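Wooden Bowls, Bare Tabletops and Other Things That Pick Up Crumbs

Part 2 of the kitchen notes. The first part was drawers, and I have said all I intend to say about drawers.

My mother kept one wooden bowl for forty years and washed it the way other people wash a wine glass. I have owned several wooden bowls for much shorter periods. One went through the dishwasher at Thanksgiving and came out the shape of a potato chip. One lived on the radiator. What follows is what I know now, most of it learned from Yaowalak Duangkaew, who sells kitchen things at the Bevan market and has the patience to repeat herself.

Washing

Warm water, a little dish soap, a soft cloth, in and out. Do not leave the bowl in the sink "to soak." Soaking is what we call it when we don't want to wash something. Wood drinks the water, swells, and splits a week later when you've forgotten what you did.

Dry it with a towel right away, then stand it on its edge so both sides get air. Flat on the counter, the bottom stays damp and you get a gray ring. If you already have a gray ring, rub it with half a lemon and coarse salt, wait 15 minutes, rinse, and dry. It gets better. It doesn't go away.

Garlic and onion smells

Baking soda and enough water to make a paste. Rub it around with your fingers, leave it while you do something else, rinse. If the bowl still smells like Caesar salad, then it's a Caesar salad bowl, and you should buy a second one for fruit.

Oiling

Food-grade mineral oil. Olive oil goes sticky and then goes rancid, and you will spend October wondering what died. Put the oil on with a piece of old T-shirt, more than seems sensible, and leave it overnight. Wipe off what hasn't gone in. New bowls want this once a week for a month, old ones want it when they look thirsty. Do the outside and the foot as well, or one side moves and the other doesn't.

I had a tin of Tirkex board wax for a while. It smelled nice and I lost it in the move. 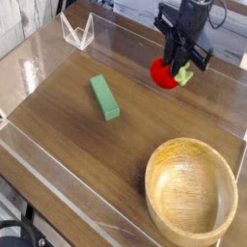
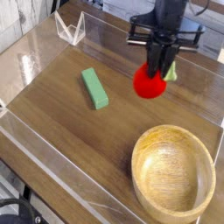 Pale wooden bowl, brown tabletop, green block in all four.
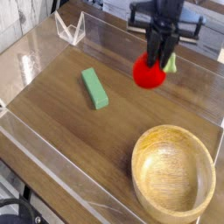
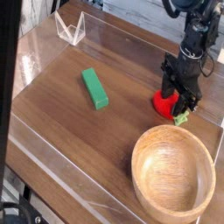 Where a bowl lives on a table matters more than people think, and most people put it dead center, where it has to be picked up and carried off before every meal. Then it goes on top of the fridge "for now" and you find it in spring with a dead moth in it. Give it a corner. The one in the pictures sits off to the lower right and leaves a good open stretch of wood, enough to roll out a pie crust if you're the type. A corner bowl also gets bumped less by elbows, provided you seat the child with the elbows at the other end.

The table under it

A wood top with a lot of grain hides crumbs beautifully, and this is the whole trouble with it. You think it's clean. Then you put your forearm down. Wipe along the grain, never across, with a cloth you've wrung out until your wrists complain. Follow with a dry one. If you only do the first half you'll get streaks that show up at four in the afternoon when the sun comes in low.

Put felt dots under anything heavy that stays put. A bowl doesn't weigh much, but it gets dragged every time somebody reaches for an apple, and in a year you'll have a crescent moon scratched into the finish. Mine looks like a coffee ring and I tell people it's a coffee ring.

White heat marks: a dry cloth over the spot, a warm iron with no steam, a few seconds, lift and look. Try it first somewhere you won't see. I tried it first in the middle.

Clear acrylic edges, splash guards and such

Plenty of kitchens have a bit of clear acrylic now, behind the stove or around a baking corner so the flour stays on your side. It's handy stuff and it scratches if you look at it wrong. Soapy water and a microfiber cloth. No window spray with ammonia, no paper towels, no green scrubby pad. Blow or rinse the grit off before you wipe, or you're sanding it. For fine scratches a dab of plastic polish helps, and for deep ones there's the option of putting a plant in front.

Tomatoes in the bowl

Yes to keeping them out of the fridge, no to stacking them. One layer, stem side down if the stem is off, out of direct sun. The bottom one always goes first and it goes quietly. Have a look every day or so and turn them while you're there. If you have a fruit that's already soft, it gets eaten tonight or goes in the sauce.

Line the bowl with a folded dish towel if you keep tomatoes in it all summer. Juice gets into wood faster than you'd believe and leaves a dark patch shaped like Ohio. The towel can be washed.

Play food in the real bowl

In our house the toy fruit ends up in with the actual fruit. Felt and fuzzy things pick up whatever is in there, so keep them away from a freshly oiled bowl for a day. Spot clean with cool water and a drop of soap, press in a towel, and let them dry on a rack. Don't wring. A wrung tomato never forgives you.

Give the toy stuff its own small basket on a low shelf. This works for 2 days at a time, then you gather it all up again.

When to give up on a bowl

A hairline crack along the grain can be left alone if you only use the bowl for onions in their skins. A crack you can get a fingernail into is full of old salad. Sand it out if it's shallow. If it isn't, keep keys in it. Ours is by the front door and also holds batteries, which may or may not be good ones.

Next time: oven racks, and the smell.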